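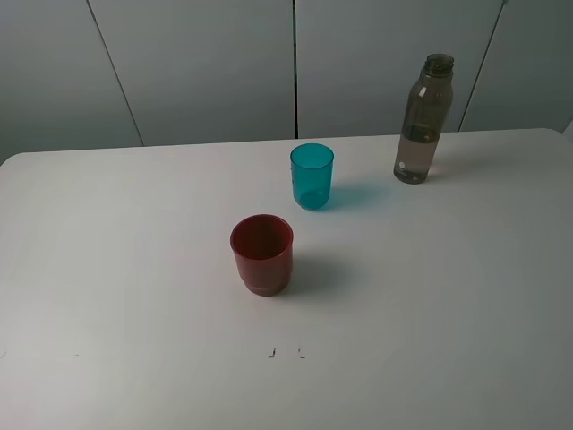 Chapter 4
Measuring Volume in the Home and the Shop

Volume is the amount of space that something takes up. People deal with it every day when they cook, buy fuel, or mix paint, and most of the time they estimate it by eye. Estimates of this kind are often poor. A tall, narrow glass looks as if it holds more than a short, wide one, even when the two hold the same amount.

At a weekly market in Gusstead, Luminița Sima asked 127 shoppers to pour what they thought was one cup of water into a plain pitcher. A standard US cup is close to 237 milliliters. The smallest amount poured was 127 milliliters and the largest was 417. Only 13 shoppers came within 10 milliliters of the correct amount.

This chapter begins with the units used for volume in the United States and in the metric system, and shows how to change one into the other. Section 4.2 deals with containers that have straight sides – boxes, cans, and tanks. Section 4.3 covers tapered containers, where the level of the liquid does not rise at an even rate as it is filled.

Before you start, review the area formulas in Chapter 3. You will need the area of a circle in nearly every section.

Key terms: volume, capacity, milliliter, fluid ounce, taper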